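How to Get a Stripped Screw Out Without Making It Worse

Every stripped screw begins with confidence. You lean on the drill, the bit hops, there is a noise like a spoon in a garbage disposal, and the neat cross in the screw head becomes a shiny little crater. You do it again, a bit harder, in case the screw has changed its mind.

Put the drill down. Most stuck screws come out with things you already own, provided you stop before the head is polished smooth. Work through these in order and quit as soon as one of them does the job. I mention quitting because I once carried on to the last step out of sheer momentum.

What you need

A hand screwdriver in a couple of sizes
A wide rubber band
Penetrating oil (I use Flultex, since the hardware store in Clenotville stocks that and a brand that smells like fish)
A small hammer
Locking pliers
A screw extractor set, for when dignity has left the building
Safety glasses

Step 1: Clean out the head

Old paint and sawdust pack into the recess and keep the driver from seating. Dig it out with an awl or a thin nail. A surprising share of "stripped" screws are merely full of the last owner's taste in semigloss.

Step 2: Try a better-fitting driver, by hand

Go up a size. If the tip rocks, it doesn't fit, however much you want it to. Set it in the screw, give the handle a firm tap with the hammer, then turn slowly while pushing down with everything you have. You want far more push than twist.

Step 3: The rubber band

Lay a flat piece of rubber band over the head, press the driver into it and turn. The rubber fills the chewed-up spots. This works on small screws in soft wood and on cabinet hinges. On a deck screw that has been out in the rain for 9 years, it gives you a rubber band with a hole in it.

Step 4: Oil and patience

If the screw goes into metal, put a drop of oil on it and go away. The can says fifteen minutes. The can is an optimist. Overnight is better. Skip the oil on bare wood you plan to stain, or you will be looking at a dark ring for as long as you own the thing. 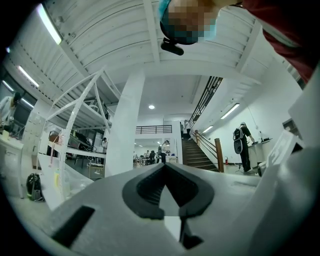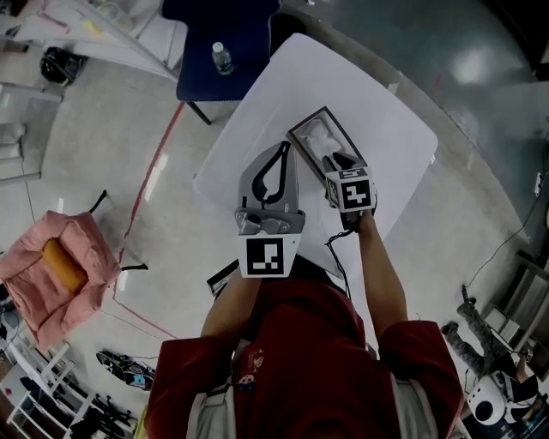
Naqvi wrote in to say that I had left out heat, and that a soldering iron held against the screw head for a minute or so will break loose thread glue that no amount of oil will touch. Fair point, and I've used it since on a door closer. Keep it away from plastic, anything painted and anything you just oiled.

Step 5: Grab it

If the head stands up even a little, clamp the locking pliers on it and turn the pliers. Clamp them tighter than seems polite. On a flush screw you can sometimes chip away a little wood around the head to get a grip, which is fine if the spot will be hidden and less fine on your mother-in-law's sideboard.

Step 6: The extractor

Glasses on. Drill a shallow hole in the center of the head with the burnishing end of the extractor, running the drill in reverse at its lowest speed. Flip to the threaded end, stay in reverse, and press hard. It should bite and start backing the screw out. If it just spins, your hole is too shallow or off center. Go slightly deeper and try again.

My set is a Clellodent and has done fine so far. Don't buy one that comes in a box of 79 pieces. You will use two of them and lose the box.

Step 7: Drill the head off

Last resort. Use a bit as wide as the screw's shank and drill until the head pops free. Lift off whatever the screw was holding, and you should have a stub to turn out with the pliers.

Filling the hole

Pack the old hole with toothpicks and wood glue, snap them off flush and let it dry before you drive a new screw. Use a new screw. Do not put the old one back in the jar with the others, where it will wait for you.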